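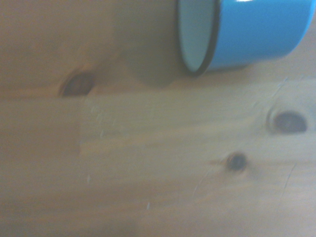 The first time I had to buy a robot arm, I started with the arm. I had a catalog, a stack of sticky notes, and a number in my head that the boss had more or less agreed to, and I spent two happy weeks comparing reach and payload before I'd written down a single thing the machine would have to do. Please don't do that! Start with the job, and make it a small, dull one you can say in a sentence. Take an enamel cup lying on its side on a knotty wooden table, and say "pick up the cup and set it upright." Now go shopping for that sentence. You'll need fingers that can manage a smooth, curved wall or a thin rim. You'll need a wrist that can turn the cup over without the elbow hitting something. If you want a camera at the wrist, you'll need one that can cope with motion blur and with glossy enamel, plus a light, plus something to run it all. The arm is one line on that list (a big line, I'll admit).

Chapter 4
Budgeting for the Whole Cell

In this chapter we're going to build a budget from the job up. I'll use one made-up purchase all the way through, a bench cell from a supplier I'll call Tivent, with a gripper from Grernex, so you can watch the same numbers get pushed around from section to section. By the end you should have a worksheet of your own that you could hand to whoever signs the checks.

4.1 What the quote leaves out

My first quote covered the arm, the controller, and a cable. Lovely. It left out the fingers, the mounting plate, the guarding, the training days, and the shipping, and by August those extras had eaten 53 percent of what I'd planned to spend on the arm itself. I still have that spreadsheet, and I still wince.

So before you call anybody, make two columns. In the first, put what you pay once. In the second, put what you pay every year: spare fingers, software renewals, service visits, and the hours your own people spend keeping the thing going. Those hours are real money. I set aside 75 hours for the first year of a simple cell, and I hold back 20 percent of the total for things I haven't thought of yet.

Get out a pencil, write your one-sentence job across the top of the page, and we'll fill in the first column together.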